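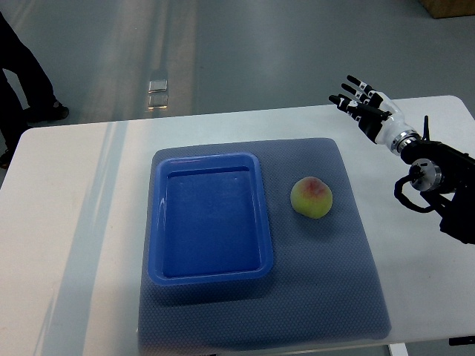
My sister says a peach wants to be left alone on a flat surface, never in a bowl, and that anybody who piles fruit up deserves the bruises. She has told me this on the telephone at least once a year for as long as I have had a kitchen of my own, and I have always made agreeable noises and gone on piling. My fruit bowl was a wedding present, a great heavy thing, and it seemed rude to it to do otherwise.

Well, I have come round. It has taken me most of the winter and one rather unpleasant discovery underneath the clementines, but I have come round, and the bowl has gone to live on top of the bookcase, where it looks very handsome with nothing in it.

The discovery was in December, in that flat stretch when you keep buying fruit out of good intentions and keep eating mince pies. I had five nectarines (imported, hard as cricket balls, I know, I know) and I put them at the bottom so that they could soften up in peace. Then came a bag of clementines on top, then some apples from next door, and then Christmas happened. By the time I dug down to the nectarines there were three I could lift out and two that I really had to pour. I will spare you the smell. The bowl had to soak overnight.

So now I have a tray and a mat, and I am going to tell you about them at some length, as it is raining and the washing can't go out.

The tray is blue. I mean properly blue, the sort of blue you get on a child's paddling pool, and plastic, with rounded corners and a nice wide rim all the way round that gives you something to get hold of. I had a wicker one before, which was prettier, but you can't wash wicker, or at any rate I can't, and juice got down between the strands and stayed there. Plastic you can simply run under the tap. I bought it at Dastel, the hardware shop by the bus station in Lukham, where they keep the trays behind the plant pots for reasons of their own, and it cost me less than the nectarines did.

I did wonder whether the colour would be too much. The table is white, or whitish by now, with the little scuffs any table picks up when people will slide things across it, and for years I kept everything on it pale and tasteful. But peaches look marvellous next to blue! All that yellow-green going off into pink. I find myself stopping to look when I am supposed to be putting the bins out.

The mat came later. It is grey-blue with a fine dotted surface to stop things slipping, and it goes under the lot. I had seen the Rilis ones, which are lovely and come in a tin, and I had seen the price of them too, so mine is a plain one from the market at Holst, with soft rounded corners and no tin. What I like best is that it gives a peach somewhere to sit. Put one down on a bare table and it will wander off the moment you knock the leg with your knee - I have chased more than one across the lino - but on the dots it stays where you left it.

You will have gathered that I now have a system, and I am a bit embarrassed by how much I enjoy it. Fruit that isn't ready goes in the tray, in one layer, not touching if I can manage it. Every morning while the kettle boils I go along with my thumb and press very gently up by the stalk end. Anything that gives a little comes out of the tray and sits beside it on the mat, and whatever is on the mat is for eating that day. That's the whole of it. My husband, who used to ask me whether a pear was ready while already biting into it, has taken to it completely, and the other evening I heard him explaining it to our son as though he had thought of it himself.

I should say that peaches in January are not really peaches. The good ones are months off and I ought to have the patience to wait. But the greengrocer had 4 left in a box on Friday and they did have a smell to them, faint but there, and I am weak. I put them stalk end down, which my sister also insists upon, and turned them the wrong way up again when I forgot, and they don't seem to have minded. The first was a little woolly near the stone. The second I ate over the sink with my sleeves rolled up and I won't hear a word against it.

If you get one that stays stubborn, a paper bag with a banana does help it along, though you must look in on it daily or you are back to pouring. And if it goes woolly there is always the oven: halve it, take the stone out, a bit of butter and brown sugar in the hollow, and give it however long it takes to lay the table and find the cream. I have never managed to time it. It is done when the edges catch.

I rang my sister on Sunday to tell her she had been right all along, thinking she would be pleased. She said she keeps hers on the windowsill now.

Posted 2026-01-12 in Kitchen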